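I'd been meaning to get out to the Fillstead makerspace for ages, and when my neighbour's daughter told me her robotics club was teaching a pair of robot arms to do calligraphy, well, that was me in the car by four o'clock with a notebook and a bag of mandarins for the kids.

The fellow who runs the club is Benedikt Imhof. He taught high school metalwork for years before he took this on, and he still talks like a man trying to be heard over a bench grinder. "Shoes closed? Hair back? Good, come in, mind the cable," was how I got welcomed.

There are six students on the calligraphy project this term, all in Year 10 and 11. They call themselves Team Skanine, a name they got by mashing together everybody's initials, and they're getting ready for a regional showcase in June called the Varov Challenge. The rules are pretty loose. Pick a job that takes two hands, get a machine to do it, and be ready to explain to the judges how you went about it.

"Everyone does sorting," Benedikt told me. "Blocks in a box, cans in a crate. I've got nothing against it, I've judged a fair bit of it. But this lot wanted something their grandmothers would come and look at."

One grandmother has been very involved, as it happens. She came in for the first few sessions to show them how to load a brush, how to hold it upright, how much pressure makes a fat stroke and how much makes a thin one. I asked Benedikt if the kids had picked it up quickly. He laughed at me!

"By hand? They were dreadful. So was I. I did one horizontal line and she patted me on the arm like you'd pat a horse."

He reckons that turned out to be the most useful part of the whole term, though. The arms learn from being driven by a person, so if you can't do the stroke yourself you've got nothing to pass along. So for three weeks hardly anyone touched the controls. They just sat and painted lines on newspaper.

Once they did get going, they wrote down every run in a big spiral book. I had a flick through it (with permission) and it's a lovely thing, full of crossings-out and very blunt remarks. "Squashed it." "Too much water." "Good until the end then no." The count was up to 147 when I visited, and they want 900 before they'll trust the arms to have a go unassisted. 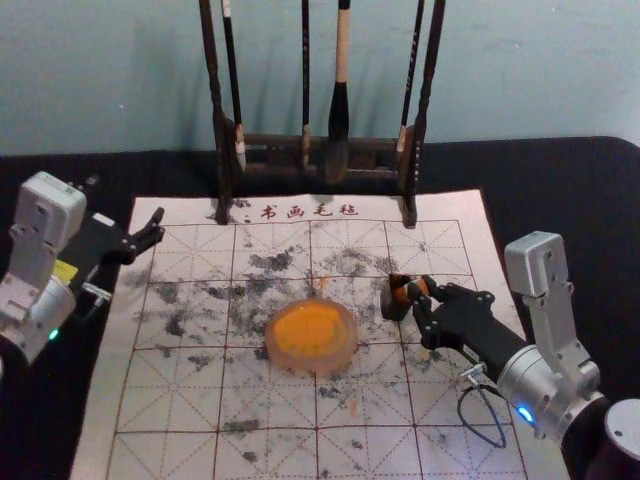
I wanted to know what was hardest, expecting to hear about the programming. Benedikt shook his head and called over one of the Year 11s, who'd been driving all afternoon and looked like she could use a mandarin.

"It's the tip," she said. "With a block, you've got it or you haven't. With a brush you can have a really good grip and still be two millimetres too low, and then the stroke's just a blob."

"And it changes," Benedikt put in. "The hairs bend. They splay out. You press a bit harder and it's a different tool. Drives the kids spare, and I think it's marvellous."

They've tried a few ways around it. There was a foam sleeve for the handle, which slipped, and then a printed collar, which didn't slip but cracked on the second day. At the moment the rule is simply to go slower than feels sensible. One stroke can take 38 seconds from start to finish, and I have to say it's oddly gripping to watch. I caught myself holding my breath.

The felt gets a hard life too. It's printed with the red practice squares, each one crossed with diagonals so you can see where your strokes ought to sit, and by now it has more grey and black blotches on it than I'd let near my kitchen. I asked if they'd be getting a fresh one for the showcase and there was quite an argument! Half the team want it clean for the judges. The other half want it left exactly as it is so people can see the work that's gone in. Benedikt's staying out of it.

The money side, for those of you who always write in and ask: the club fees cover the room and power, and a local workshop called Janjua has been printing their small parts at cost. The brushes they bought themselves. "I said I'd pay the club back if anyone snapped a good one," Benedikt said, "and then I was the one who snapped it."

I asked him what he'd be happy with at the showcase. He had a proper think about that, peeling his mandarin all in one go.

"The character for 'one'," he said. "It's a single line across. If they get a decent 'one' on the paper, with a proper start and a proper finish, I'll frame it and hang it over the sink."

The Year 11 had gone back to the controls by then and told him, without turning around, that they were doing 'eternity', which has a lot more strokes in it, and could he please move his peel off the desk.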